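Snack Boxes and Lunch Trays: Frequently Asked Questions

Last updated Wednesday, June 24, 2026

We get the same questions about boxed meals at the desk over and over, usually from people who have just read that a divided box will change their life. It won't. It may keep your burger away from your cookies. Answers below, in no special order.

Do I need a special box for this?

No. Any clean box with low walls will do the job. The Telach tray we sell is a folded white box with a strip of divider at the back, and we like it fine, but a shoebox lid lined with paper does most of the same work. If somebody tells you the shape of a box keeps food fresh, ask them how.

What is the divider for, then?

Small things. Snack packets slide around when you carry a box up the stairs, and a divider gives them something to lean on. That is the whole benefit. We have seen it described as "portion control," but a divider has never stopped anyone from opening the second packet.

Will a burger stay hot in an open box?

Not for long. An open box has no lid, so the heat goes where heat goes. The paper wrapper helps a little and also keeps grease off your hands. If hot food matters to you, eat the burger first and save the packaged stuff for later. We tested the Kikuchi "heat-holding" liner in March and could not tell the difference between the box that had it and the box that didn't. The liner costs extra. Draw your own conclusions.

Should I unwrap the burger before I put it in?

Leave it wrapped and fold the top back when you are ready to eat. An unwrapped bun picks up every smell in the box, and the bottom half goes soggy against cardboard. Some people like to line everything up unwrapped because it looks better on a table. It does look better. It tastes worse.

How many snacks should go in one box?

As many as fit in a single layer. Once you start stacking, the bottom ones get crushed, and crackers go first. For a normal lunch we pack one main item and 2 small packets. The Ureo meal planner says six, and we don't know who they are feeding.

Are the bright flaps and colored panels useful?

They fold up, and folded up they make the wall a bit stiffer. Past that they are decoration. We have nothing against decoration, but we have been asked whether a certain color makes children eat more fruit, and we would like to see the proof before we print it on anything.

Can I set the box on a tablecloth or a blanket?

You can, with the usual risk. Cardboard lets grease through sooner than you'd think, and fabric holds on to it. Put a sheet of plain paper under the box. The "grease-proof base" on some boxes is a thin coating, and it gives up at the folds, right where you need it.

What about eating at a desk?

People do it, and we are not going to lecture. Move the lamp back so you don't knock it when you reach, and keep crumbs away from anything that plugs in. A tray with walls does help here – more than any of the other claims made for it.

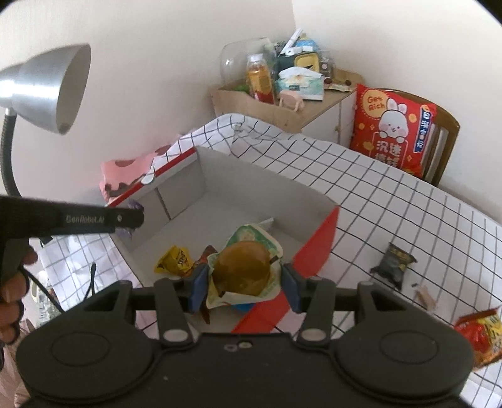 Can I reuse the box?

A clean, dry box can be used again for wrapped snacks. Once grease has soaked in, put it in the trash, as most paper recycling won't take it. Don't wash cardboard. Every year someone writes to say they tried.

Is a box meal cheaper than buying things one at a time?

Sometimes. Add it up before you believe the sticker. We priced 34 boxed combos at shops near our Clonstead store, and plenty of them cost the same as the items bought separately. A few cost more. The word "combo" is not a discount.

How long can packaged snacks sit out in the box?

Sealed ones will keep until the date on the packet, provided they aren't in the sun. Chocolate and anything with frosting should stay somewhere cool. The burger is another matter – two hours at room temperature is the limit most food safety advice gives, and we'd stop well before that.

Do you sell the trays in bulk?

We do, in packs of 100, flat, with the folding instructions printed on the inside of the sleeve. Buy a single one first and see if you use it. Returns on opened packs are not accepted, and we would sooner sell you one box you like than a stack that sits in the closet.

My question isn't on this page.

Ask at the counter in Clonstead or use the contact form. If you are writing about the heat-holding liner, please say how you measured it.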